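Drop the tea interval and you lose the game

Every off-season our league sends out a list of proposed rule changes, and every off-season I read it hoping for something on slow over rates or the state of the covers. This year's list has a proposal to cut the tea interval in 40-over matches from half an hour to ten minutes, taken on the field, with drinks and whatever the players have in their bags. Clubs vote on it in September. I think they should vote no.

I'll start with the case for it, which isn't a bad one. Matches run late. A game that starts at 1 p.m. with two sides who bowl their overs slowly can still be going at 7:30, and by then the younger players' parents are sitting in their cars with the engines on. Kamarul Sitompul, who captains Godinho's second team, told me he lost four players last season who said they couldn't give up the whole day. He puts it down to the length of the afternoon and I have no reason to doubt him.

There is also the work. Someone has to shop for the tea, make it and clear it up, and at a lot of clubs it's the same two or three people every week. At Priltano it fell to Glória Cardoso for six seasons. When she stopped, the club had players bring their own food, and the sky didn't fall in.

So the problem is real. My objection is that the proposal goes after the wrong twenty minutes. I scored at Namo for most of last summer and I kept the times in the margin of the book. Tea ran over by a few minutes in some games. The overs ran over in nearly all of them. Field changes for a left-handed batter took an age. Bowlers walked back to marks they didn't need. Lost balls were hunted by three fielders when one would have done, and captains held long talks at the end of overs that changed nothing I could see from the scorer's table. One innings took three hours and five minutes. You could abolish lunch, tea and the toss and not get that back.

The league already has a penalty for slow overs. It's six runs for each over not bowled by the cutoff, and it's in the handbook. I have seen it applied once. Umpires don't like using it, because it decides close games and they have to walk past both teams to get to their cars. If the league backed them in writing and made the penalty automatic, most sides would be done by 6:30 with a full tea.

Then there is what the interval is for. Club cricket is an odd sport in that half the batting side spends the afternoon sitting down, and the two teams barely speak. Tea is the one time they are in the same room. Junior players hear how the older ones talk about the game. An opening bowler who has been glaring at you for ten overs passes you the milk. The umpires get off their feet, and at our level most of them need to.

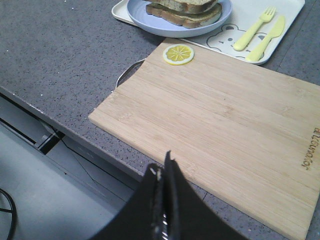

Joaquim Cordeiro thinks I'm being sentimental, and that a side chasing 220 doesn't want to sit around for half an hour with pads on while the light goes. He would rather start the second innings straight away and have both teams stay for a drink after the game, when they can relax.

I'd like that too, but they don't stay. At Namo the visitors were usually gone within fifteen minutes of the last ball, and the later the finish the quicker they left. An early finish might change that. I'd want to see it tried in one division for a season before all of them were made to do it.

A compromise is available. Keep the interval at thirty minutes, let the clubs share out the food as they like, and have the umpires start the clock when the last player leaves the field. If a side isn't back on time, that comes off its overs. Henrique Peixoto suggested something close to this at the spring meeting and it was put off for lack of time.

The voting forms go to club secretaries, one vote each, and they're due back by the end of the month. If you play, ask yours which way the club is going.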